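Chapter 4
Heat in the Home

4.1 Why we begin with the kitchen

In the first three chapters we studied heat as a physicist meets it, with symbols and with ideal bodies. Now we go into an ordinary house. The student who can solve every exercise of Chapter 3 is often not able to say why a thick soup cools more slowly than a thin one, and this chapter wants to repair that.

Heat travels from one place to another by conduction, by convection and by radiation. In a textbook these are kept apart. In a house they nearly always work together, and the first skill to learn is to ask which of them is the strongest in a given case. A metal spoon left in hot tea becomes hot at its upper end mainly by conduction. The air above a radiator rises, and this is convection. The warmth we feel on the face in front of a fire comes to us mostly by radiation.

The measurements used in this chapter were made by Weidong Cai in the town of Rukuva, during one cold December. He followed the use of electricity in nine homes and wrote down the results every evening. One household used 3,490 watt-hours for cooking in a single day, and we shall return to this figure in section 4.5.

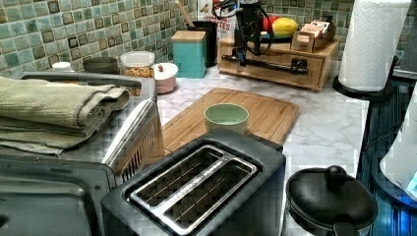

Before we calculate anything, we must be clear about power and energy, which are confused even by good students. Power tells us how fast energy is used. Energy is the whole amount. A device of 700 watts which works for two hours uses 1,400 watt-hours, and a stronger device which works for a few minutes can use much less. For this reason the number printed on a device does not yet tell us what it costs to run.

The reader should now take a recent electricity bill and find on it the unit in which energy is sold. Keep the bill at hand, as it will be needed for Exercises 1 to 6.

4.2 Conduction through a flat wall

Let us take a wall of equal thickness everywhere, with warm air on one side and cold air on the other.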